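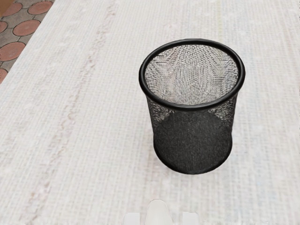 The robot arm group at the Hokville shared workshop has moved on to the simulation stage of its Rutach build. Members agreed in the spring that every task should be tried on the computer model before the real arm is switched on. The model now has a table with a woven off-white top, and a black mesh wastebasket has been set on it as one of the test objects. Fine mesh is slow to draw and places heavy demands on the workshop computer, so members who book the machine are asked to close other programs first.

Four members have worked on the model since December, using the Loden control board settings kept in the shared folder. The gripper settings were revised last month after 11 trial runs, and the new values should be used for all further work. Copies of the older file, named Swati, should be deleted to prevent confusion.
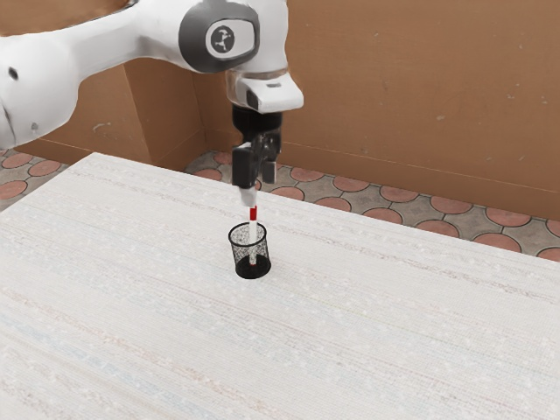 The simulated arm with a pen at the mesh pen cup.

The pen task will remain the main exercise for the coming term. It calls for the arm to hold the pen upright and lower it into the cup, and a full set consists of 91 attempts. Results should be entered in the log on the same evening, together with the version of the model used.

Bench time for the real arm may be booked for up to three hours per member each week. Requests should be left in the book beside the workshop door before 6 pm.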